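Printed Matter and Its Paper: Reading a Poster Before You Read the Picture
Handout 2, for the Plolldale evening course

Last time we spent most of the session on who drew what. Tonight we turn the sheet over, which in my experience is where people start checking the clock. Please resist. The back of a poster is often more truthful than the front, having had less reason to flatter anyone.

1. Original, proof, or reprint

The word "original" does a great deal of unpaid work in sale catalogs. An original design is the drawing or painting the artist made for the printer to follow. An original poster is a printed sheet from the first run. An original print is something else again, and an "original reproduction" is a seller hoping you are tired.

A design will usually show its labor: pencil under the paint, white used to cover a change of mind, notes in the margin telling the printer what to do with the blue. A proof may carry color bars or registration crosses outside the image. A finished poster has neither, unless somebody forgot to trim it.

2. Looking at the surface

Bring a loupe. A cheap one is fine. At 20 times magnification you can tell most processes apart within a minute, and spend the rest of the evening feeling superior.

Lithography from stone or plate gives a grainy, irregular texture, rather like crayon dragged over rough paper. Where two colors overlap you will see a true third color, since the inks lie on top of each other. Photographic offset breaks the image into neat rows of dots. If your supposedly early lithograph is made of neat rows of dots, put it down gently and ask about the frame.

Gouache is opaque and mat. It sits up on the sheet, and thick passages tend to crack if the paper has ever been rolled. Tilt the work toward a lamp and the brushstrokes show along their edges.
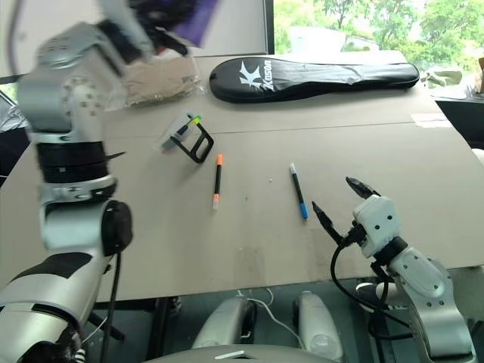 3. Margins, folds, and mounts

Many posters were folded for mailing, so fold lines by themselves are no disgrace. Trimmed margins are more serious. Compare the measurements with a recorded copy, and measure both the sheet and the image, because cataloguers do not always say which one they mean.

Our running case is the Famberg trade fair poster, signed Kolář in the lower margin. The Prostwood copy has lost its bottom strip, and with it the signature and the printer's line. It was sold for years as anonymous. The complete copy is dull by comparison, with a coffee ring near the title, and it is worth far more study.

Linen backing keeps a weak sheet together and hides whatever is written on the reverse. Passe-partout mounts hide the edges. Neither is a crime, but ask to see the work out of its mount before you form an opinion – or at least before you say it out loud.

4. Stamps and editions

An estate stamp is applied after an artist's death, normally by the heirs. It tells you where the sheet was, and perhaps that the artist never got around to signing it. It is not a signature, however confidently it is placed.

Edition sizes for commercial posters are often guesses. The Famberg ledger gives 700 sheets, a figure I trust because the printer complained about being paid for fewer.

For next time

Choose one poster you can look at in person and write 2 pages on its physical state. Describe the paper, the process, the margins, and any damage. Leave beauty out of it until the last paragraph, when you may have one adjective.

Contact: Plolldale course office | © Plolldale Evening Courses | Back to top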